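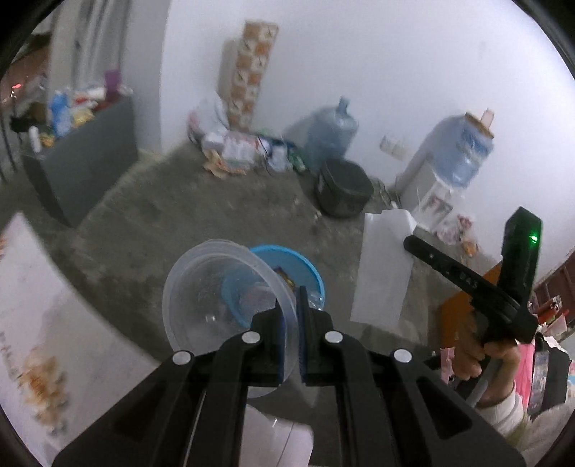
*Two fingers pinch the rim of a clear plastic container near a blue bin.*

## How do you teach a robot to tidy up?

A robot doesn't know how to pick up a container. It has to learn, and one way is to learn from people.

The Rarus kit from Tiltdale is made for this job. It is a gripper that a person holds in one hand. Squeeze the handle and the two fingers close. Let go and they open. A small camera records each move.

Round things are tricky. The gripper can't wrap around a wide container the way your arms can, so it holds the rim - a bit like picking up a cup by its edge.

One try is not enough. Behrouz Mohammadi, who tests kits for Ivari, recorded 269 tries in his first month. A robot arm then used them to practice.

**What we liked:** It is easy to hold, and children of 8 and up can use it with an adult.

**What we didn't like:** The handle gets tiring, and the guide is hard to read.

**Word to know:** A *gripper* is the part of a robot that grabs things.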